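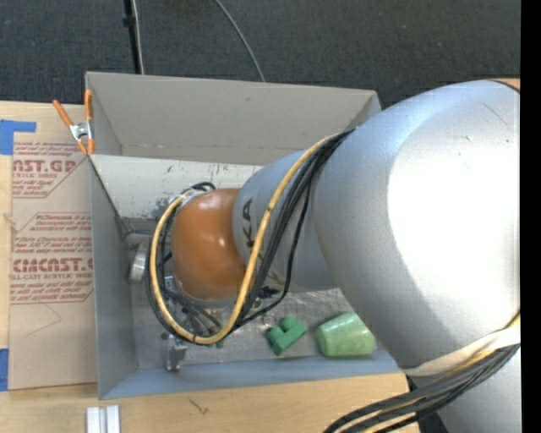

Open Bins Beat Lidded Ones

I switched to plain open-topped bins in the workshop last February and I love them! One rectangular bin on the table catches everything I'm using, and at the end of the job it all goes back on the shelf in one trip.

Gray is a good color if you sort small pale parts — they show up right away. Wipe the corners with a damp rag, then dry them before metal goes back in.

Carol Crabtree lines hers with an old towel so the good chisels don't rattle. Stealing that one!

Posted August 21, 2019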